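How to Find Your Rising Sign by Hand

Most people know their sun sign. Fewer know their rising sign, also called the ascendant, and a lot of those got it from an app with the wrong birth time typed in. Working it out by hand takes half an hour the first time. After that you can do it in 10 minutes.

Posted by Ebony Halliday, 2024-01-15

What you need

Your birth date, your birth time, and the city you were born in. You also need an ephemeris that lists sidereal time, a table of houses, and an atlas or website that gives longitude and latitude. I use an old Relau table of houses that I bought used. Any edition will do as long as it covers your latitude.

Get the time from your birth certificate if you can. The rising sign changes every two hours on average, so "sometime before lunch" won't be enough.

Step 1. Convert your birth time to Greenwich time

Start with the clock time and take off an hour if daylight saving was in effect. Then add the hours for your time zone if you were born west of Greenwich, or subtract them if you were born east. For US Eastern Standard Time you add five hours. If this carries you past midnight, use the next day's date from here on.

Step 2. Look up the sidereal time

Find that date in the ephemeris. The sidereal time is usually the first column after the date. Check whether your book lists it for midnight or for noon. These steps assume midnight.

Step 3. Add the hours, then the correction

Add your Greenwich birth time to the sidereal time. Then add 10 seconds for every hour of Greenwich time. A birth at 16:00 Greenwich gets 160 seconds, or 2 minutes 40 seconds.

Step 4. Adjust for longitude

Multiply your longitude by four. The answer is in minutes of time. Subtract it for west, add it for east. If the total is over 24 hours, take 24 off. If it is below zero, add 24. You now have the local sidereal time at birth.

Write every line down and label it. Shayne Hoani, who taught the class where I learned this, made us do the sums in one column with nothing scratched out — if a line was wrong, you started a clean page.

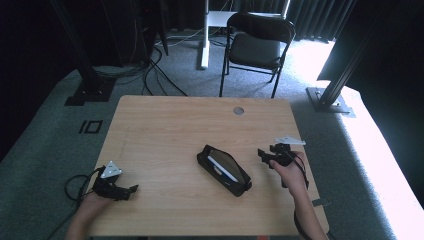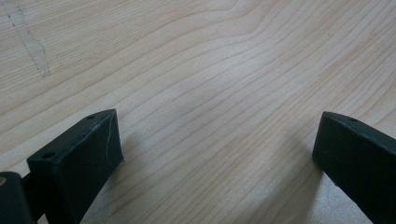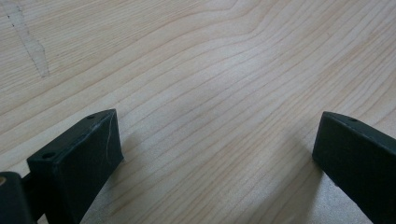
Step 5. Read the table of houses

Turn to the page for the latitude closest to your birthplace. Go down the sidereal time column to the nearest entry and read across to the column marked Asc. The sign and degree there are your rising sign.

For births south of the equator, add 12 hours to the local sidereal time, use the same latitude as if it were north, and swap the result for the opposite sign. Aries becomes Libra, Taurus becomes Scorpio, and so on.

If your answer looks wrong

Check daylight saving first, then the direction of the longitude step. If you land in the first or last degree of a sign, work out the steps between two table entries and don't round — a few minutes of birth time can move you across the line.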